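Dornska Standing Desk Review: One Winter With the Big White One
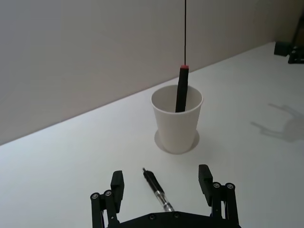

Is the Dornska steady enough to type on when it's all the way up?

For me it is, and I'm six foot one and hit the keys like they owe me money. At full height there's a little sway front to back if you lean on it, and hardly any side to side. My monitor is on a clamp arm and it shivers a bit when I get going on a long email. After a week I stopped noticing.

OK, so some background. I worked at my old kitchen table for years, and by last fall my lower back had filed a formal complaint. My brother-in-law Vasco Moreira has the Tilden (the one with the crank) and loves it, but I know myself, and I was never going to crank anything. I wanted a button. I also wanted a white top, because my office faces north and gets about as much sun as a mailbox.

I paid $373 for the Dornska on sale. The Mason I'd been drooling over was $1,754 with the walnut top, and I sat with that one in my shopping cart for most of January before I came to my senses. It's a gorgeous desk! I went and leaned on one in the store, and then I went back on a Saturday and leaned on it again. If you have the money, go lean on it yourself.

Putting it together

The box is heavy and it's long, and the delivery guy left it at the bottom of my porch steps. Get somebody to help you. My neighbor Custódio Nogueira came over and the two of us walked it in, with a stop on the landing so we could argue about which way to turn it.

There are 19 steps in the booklet and most of them are fine. Step 7 shows the crossbar upside down (or I was upside down by then, hard to say) and I had to take four bolts back out. They give you an Allen key but you'll want a real screwdriver for the control box. The holes for the legs lined up perfectly. The holes for the cable tray did not, so I ended up making my own with a drill and a lot of bad language.

It took us the whole afternoon with a sandwich break. The instructions say 40 minutes. Sure.

Living with it

The motor is quieter than I expected, kind of a low hum, and it goes up at a nice even pace. My office shares a wall with the room where my daughter naps and it hasn't woken her once. You get three memory buttons. I use two of them, and the third is set to some weird in-between height that I hit by accident and have never bothered to change.

The anti-collision thing works on hard stuff, like the windowsill I forgot about. It was less impressed by my office chair, which got lifted an inch before the desk thought better of it. Pull your chair out first.

Now the top. I love the look of it and it brightens the whole room, but it shows everything. Coffee rings, pencil smudges, that gray shine you get where your wrists rest. A damp cloth takes care of most of it. Ballpoint needed rubbing alcohol and some elbow grease, and there's a faint blue line near my keyboard that I think is a permanent resident. The front edge is squared off too, and it digs into my forearms after a couple of hours. I stuck a cheap felt pad there and that fixed it.

It's rated for up to 220 pounds and I haven't come anywhere close, so I can't tell you a thing about that.

Customer service

I did have to call them, because one of the feet was missing its leveling screw. I got a very patient man named Tanko Usman who asked for a photo of the foot, then the bag number, and then sent me a whole set of screws. They came in five days. I've waited longer for a pizza.

What I'd compare it to

Besides the Tilden and the Mason, the one people bring up is the Sequeira. My friend Deolinda Cunha has it in her sewing room and I've used it a few times. It's smaller and the finish is nicer, with a rounded edge that I'm very jealous of, but the controller is a fussy little touch panel and it locks itself if you look at it wrong. If you only have a laptop and not much space, I'd probably send you that way.

Would I buy the Dornska again? Yep, at the sale price. At full price I'd think harder about it, mostly over that front edge and the cable tray.

Four stars from me. If they ever fix step 7 I'll bump it up a half.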